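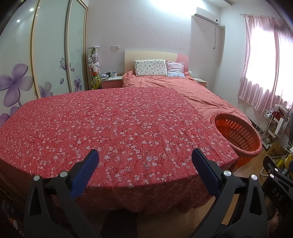
Figure 2. A bedroom in the Kundelgate sample, with a red floral bedspread on the bed.

3.2 What people put on their beds

I'll admit I came to Kundelgate wanting to write about curtains. Curtains were in my proposal, curtains were in my title, and then I sat down with the first batch of interviews and everybody kept drifting back to the bed! So bedspreads got their own section, and I'm glad they did.

We sent the household survey to 400 addresses and got 325 usable replies (the Plositz side of town answered faster, I don't know why). One question asked which item in the bedroom the person would keep if they had to redo the rest. I expected furniture. What I got, again and again, was cloth – a cover from a grandmother, a cover bought in the first week of a marriage, a cover that "goes with nothing" and stays anyway.

Florals like the one in Figure 2 come up a lot in these answers, and people talk about them in two quite different ways. Older residents call them cheerful, or proper. Younger ones call them loud, and then, a few minutes later, tell me they'd never give theirs away. I coded both kinds of comment under attachment, following the scheme from the Fillesness pilot, though I went back and forth on it for most of March.

The 200 follow-up calls asked about washing, airing and storage. I take those up in 3.3, along with the question of who in the house gets to pick the pattern.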